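The Great Frying Pan Swindle

6 min read

My mother still has the pan. It's a Gashaw, the medium one with the blue handle, and she got it for 100 stamps at the Lindine supermarket in Clendstead the winter I turned eleven. I licked most of those stamps myself (I can still taste them, kind of minty, kind of like an envelope), so when I heard that somebody had been walking out of that same store with Gashaw pans by the carload, I took it a little personally.

If you didn't grow up with a stamp program, let me catch you up. You spend ten dollars on groceries, the cashier tears off a stamp, and you stick it on a card. Fill the card and you trade it in at the customer service desk. By the time this story gets going the paper stamps were gone and everything lived on a plastic loyalty card, but people in Clendstead still called them stamps, and they still got excited every fall when the new prize catalog showed up by the registers. I once saw two grown women nearly come to blows over the last roasting pan. One of them was my aunt!

So, the man in question. He was a shift supervisor, he'd been at the store forever, and everybody I talked to liked him. He was the guy who carried your bags out in the rain. He also closed most nights, and closing meant he had a supervisor code that let him add stamps to a card after the sale. The code was there for a decent reason. Folks leave their card at home, they come back the next day with a receipt, and you want to be able to make it right.

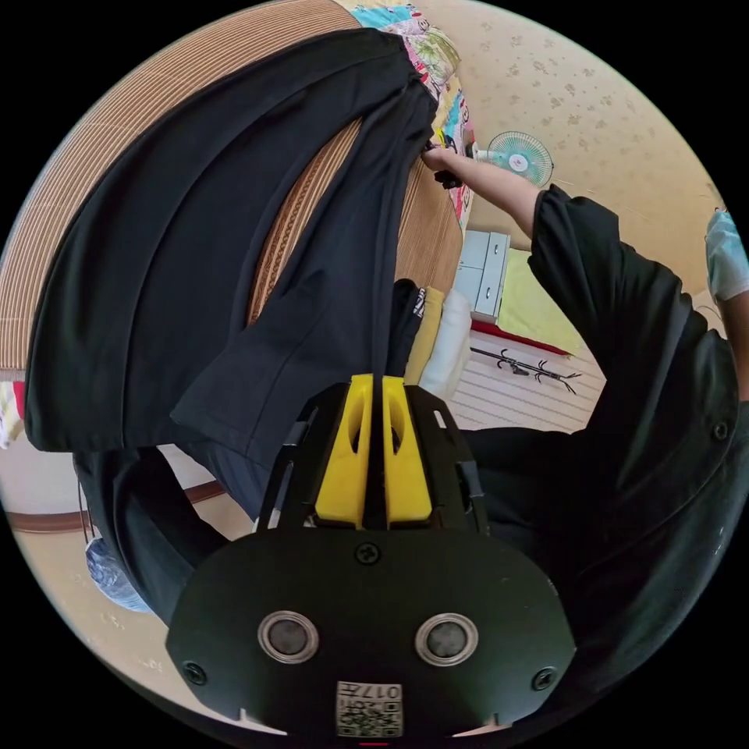
A black garment and a woven tan mat.

You can probably guess where he went with it. Plenty of shoppers never bothered with a card at all, especially people driving through on the way to the lake, and all those sales were just sitting in the system with no stamps claimed. After closing he'd pull up the day's receipts, pick out the big ones, and put the stamps on a card of his own. Then on a second card. By the end he had 17 of them, in the names of relatives, a former landlord and, according to the court papers, a dog.

I love the dog. I'm sorry, I know it's a crime, but the dog had an account with a birthday on it and got a coupon for free cake.

It went on for 14 months. That's the part people in town kept coming back to when I asked around, because Clendstead isn't big and you'd think someone would notice the same guy's family winning so much cookware. But he was careful about that. He hardly ever redeemed anything at his own store. He drove over to the Lindine in Pornach, where the customer service desk was run by whoever was free, and he sent different people in with the cards. He told his cousins he was buying up stamps from shoppers who didn't want them, which sounded fine to them and would have sounded fine to me too. For every five pans they picked up, they got to keep one.

The rest he sold. Some went at flea markets, some went online, and a whole lot went to a woman who ran a kitchen supply stall and thought he was a regular wholesaler. He even gave her invoices! They had a little letterhead with a chef's hat. 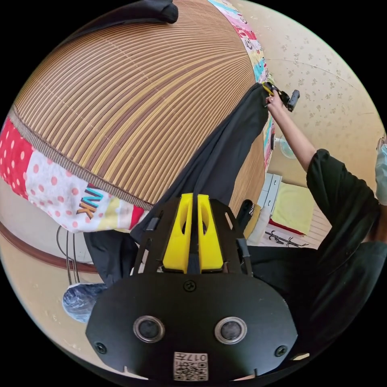
What finally tripped him up was the catalog itself. That fall the supermarket swapped the medium pan for a smaller one, and customers complained like crazy, so the company went looking for leftover stock of the old size. The warehouse said there should be some left. The stores said there wasn't a single one. Somebody at head office got curious and ran a list of who had redeemed the most pans, and up at the very top, ahead of every large family and church kitchen in the state, was the dog.

From there it went fast. They matched the stamp additions to the supervisor code, the code to the closing shifts, and the closing shifts to one employee. In November a couple of detectives went out to a storage unit in Pornach and rolled up the door, and there were 700 pans in there, still in their boxes, stacked up to the ceiling with just a skinny path down the middle. One neighbor with the unit across the way told me she'd always figured he was opening a diner.

I called the company a bunch of times and got a nice statement about taking security seriously. A former cashier was a lot more fun to talk to. She remembered him standing at the back-office computer late at night with a sandwich, and she remembered thinking he was such a hard worker, staying after like that. She used to bring him coffee. She was a little mad about the coffee.

He pleaded guilty, paid back a chunk of the money and did some months in county jail. The cousins weren't charged, though they did have to bring back their pans, and I'm told a couple of them brought them back used. I'd have paid good money to be at the police station counter the morning a greasy skillet came in as evidence. 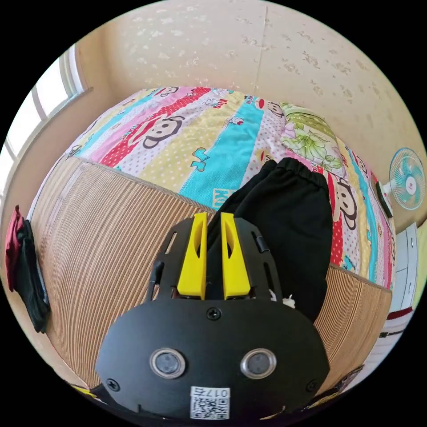

Anyway, I went back to the store while I was working on this, partly for the story and partly for paper towels. The customer service desk has moved to where the photo booth used to be. You need two employees to add stamps after a sale now, and one of them has to be from the day shift, so if you leave your card at home you may be standing there a while. The man ahead of me in line waited for the second employee to finish her break and didn't seem to mind. He was nine stamps short of a colander.

I asked the clerk whether people ever bring up the pan thing. She said all the time, and mostly they want to know what happened to the ones in the storage unit. I wanted to know too! They were held until the case closed and then went back to the company, and as far as I can find out they were handed over to a discount outlet out past the county line. I drove there. They had muffin tins, they had a bin of mismatched lids, and they had one Gashaw left, with the box crushed at one corner.

I bought it. My mother says hers is better, that the handle on the new one feels cheap, and she's asked me to stop bringing it over.

Related stories
The Coupon Clippers Who Printed Their Own
How a Church Raffle Lost a Pickup Truck
I Entered Every Sweepstakes I Could Find for a Year
Gift Card Scams: What Cashiers Wish You Knew
The Bingo Hall With Too Many Winners

Get our best long reads in your inbox every week. By signing up you agree to our privacy policy. You can unsubscribe at any time.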